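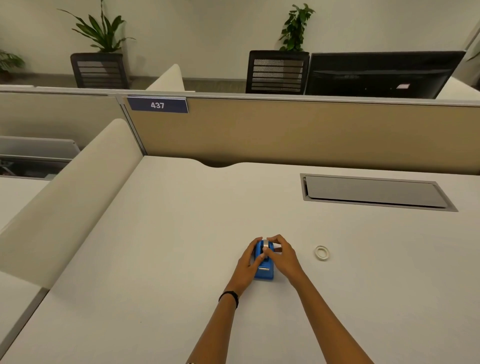
Returning a parcel when the label printer is out of action - will a handwritten address do?

Asked March 14, 2021

I ordered a desk lamp from Caldeira and it arrived with the wrong plug on it. They have agreed to a refund and emailed me a returns label as a PDF, but I have no printer at home and the library in Korkstead is only doing book collections at the moment. The returns number is 2064 and then my order number.

Can I just write their address and the returns number on the box and pay the postage myself? The lamp was 90 pounds so I don't want it going missing. The original box is a bit battered but it closes. Also, does the old delivery label have to come off? I tried peeling it and it takes the top layer of card with it.

3 answers

Answer 1 (marked as helpful)

You can write the address by hand and the post office will take it, but I wouldn't do it for this one. The label they sent you has a barcode, and with most shops that barcode is what starts the refund when the parcel reaches the warehouse. Without it your box goes in a pile until somebody opens it and matches it up. I sent a kettle back to Travmont that way last August and waited weeks.

Email Caldeira first and ask whether they can give you a code to show on your phone. A lot of the drop-off shops will print the label at the counter from that. If they can't, ask them to post you a paper label. They should pay for it as the mistake was theirs.

Don't peel the old label. Cover it with a piece of plain paper and tape all four edges down, or black out the old barcode with a thick marker. The barcode matters most, as a machine can read the wrong one and send the box back to you.

For the box, run parcel tape along the middle seam top and bottom, then across both ends so it makes an H shape. Ordinary clear sticky tape is fine for holding the paper on but it won't hold a heavy flap. Fill the gaps so the lamp can't move - old newspaper does the job. Put a slip inside with your name, the order number and the returns number, in case the outside gets damaged. 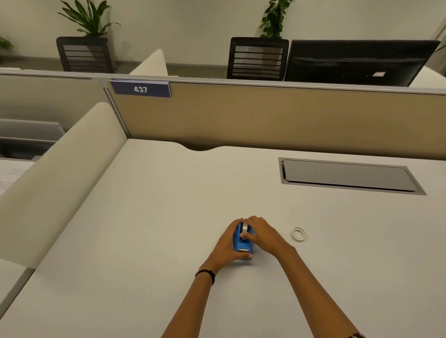
Get proof of postage whatever you do, and keep it until the money is back in your account. If you end up paying yourself, check the cover on the service you choose. The basic one may not go up to what the lamp cost.

Answer 2

Try the Rumby shop on the high street, they printed mine. It was 2 pounds I think, might have gone up. Take the PDF on your phone, they ask you to email it to them while you stand there.

Answer 3

I disagree about keeping the old box if it is battered. I had a claim turned down for "insufficient packaging" on a box with one crushed corner. Supermarkets will usually give you one if you ask in the morning before they flatten them all.

Also weigh it before you go. Mine came to 600 grams over what I had guessed and it went up to the next price. Bathroom scales are near enough if you stand on them with the box and then without.

Comment from the person who asked

Thanks all. Caldeira have sent a code for my phone so I will take it to the drop-off shop tomorrow. Covered the old label with paper as suggested. I'm going to ask about another box as well, the bottom of this one is softer than I thought.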